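キッチン用の金属天板キャビネット、買って大正解でした

2023年12月13日

台所が狭いのに物は増える一方で、この冬とうとう作業台を兼ねた引き出し収納を探し始めました。候補を見比べること2週間、選んだのはTrirnardのグレーのキャビネットです。結論から書くと、かなり気に入っています!

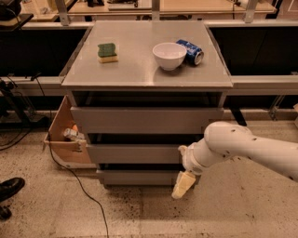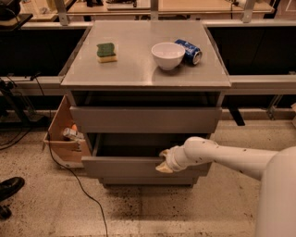
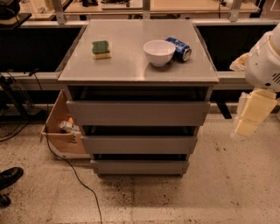 3枚とも、天板にスポンジと白いボウル、青い缶。

まず天板がいいです。前に使っていた木のワゴンは、濡れたボウルを置くたびに輪じみができて、そのたびに布で拭いてはため息をついていました。金属の天板になってからは、洗い物の途中でとりあえず何でも置けます。この「とりあえず」が毎日の台所では本当に大きい。パン生地をこねる日は天板に直接粉をふっていますが、ひんやりしているのでバターの多い生地もだれにくく、冬休みに焼くつもりのクッキーが今から楽しみです。

指紋や拭きあとは正直目立ちます。私は寝る前に固く絞った布でひと拭き、そのあと乾いた布でもうひと拭き。ぴかぴかを保ちたい人には少し面倒かもしれませんが、使い込んだ感じも嫌いではないので、私はこのくらいで満足しています。

引き出しは上から、カトラリーと計量スプーン、ふきんとラップ、いちばん下が乾物です。昆布、干ししいたけ、春雨、それから使いかけのパスタ。今まで吊り戸棚の奥で行方不明になっていたものが、上から見下ろすだけで全部見つかるようになりました(賞味期限切れの寒天が5袋出てきたのは内緒です)。中には不織布の仕切り箱を入れています。専用品もあるようですが、手持ちの箱で足りました。

天板のすぐ下が空いているのもうれしいところ。まな板と薄いトレイを差し込んでおけるので、出し入れがとにかく早い! 奥のほうは暗くて見えにくいので、小さいものは置かないほうがいいと思います。

組み立てはひとりで1時間半ほど。ネジが32本あって、袋を開けた瞬間はひるみましたが、番号つきの小袋に分かれていたので迷いませんでした。説明書の図がやや小さく、レールの左右を一度付け間違えました。裏返して印を確かめてから締めるのがおすすめです。

比較したのはPlillonbergの木製タイプ。見た目は断然あちらが好みで、最後まで迷いました。友人のHnat Bilykさんの家で実物を触らせてもらったら、引き出しの滑りはとてもなめらか。ただ、水回りに置くなら手入れが要るよ、と持ち主本人に言われて、うちはこちらに決めました。居間で使うなら今でも木製を選ぶと思います。

気になる点をもうひとつ。荷物を入れるとそれなりに重くなり、掃除のときに動かすのはひと苦労です。底に薄いフェルトを貼ったら、だいぶ楽になりました。

色違いの白も見てみたかったのですが、注文した時点では品切れ。次は洗面所用に小さいサイズを狙っています。使い始めてからまだ日が浅いので、レールの具合などは春ごろにまた追記しますね。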